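Category: Herbal Prep Guides > Salves and Oils

Last updated: 1/14/26

3 min read

Section 4: Making Your First Calendula Salve

You've got your infused oil from Section 3, and now comes the fun part! The Grirton warmer makes this stage wonderfully easy, even if you've never melted beeswax before.

1. Set the warmer on a dry, level counter and plug it in.
2. Pour 158 ml of strained calendula oil into the inner pot. Strain it twice if you see any petals floating.
3. Turn the dial to 60 °C and wait for the green light.
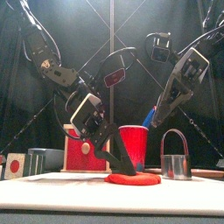 Photo: Kusum Ahuja

4. Add 19 g of beeswax pellets and stir slowly until they're completely melted. (The smell is lovely, like a warm hive in November!)
5. Dip a cold spoon in the mix and let it set. Too soft? Add a pinch more wax. Too hard? Add a little oil.

Note: The Zakaria pot liner is slightly smaller than the standard one, so fill it only to the lower line.

CAUTION: Never leave melted wax unattended, and never add water to hot oil.

6. Switch the warmer off, then pour the salve into clean, dry tins.

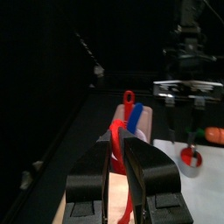
7. Leave the tins uncovered until they've set all the way through. Moving them early gives you a dimpled top, though the salve still works beautifully.
8. Label each tin with the herb, the oil and the date.

Note: Try a dab on your inner arm first if you react to daisies or ragweed. Calendula is in the same family.

To clean the pot, wipe it with a paper towel while it's still slightly warm, then wash with dish soap. Section 5 covers lip balms.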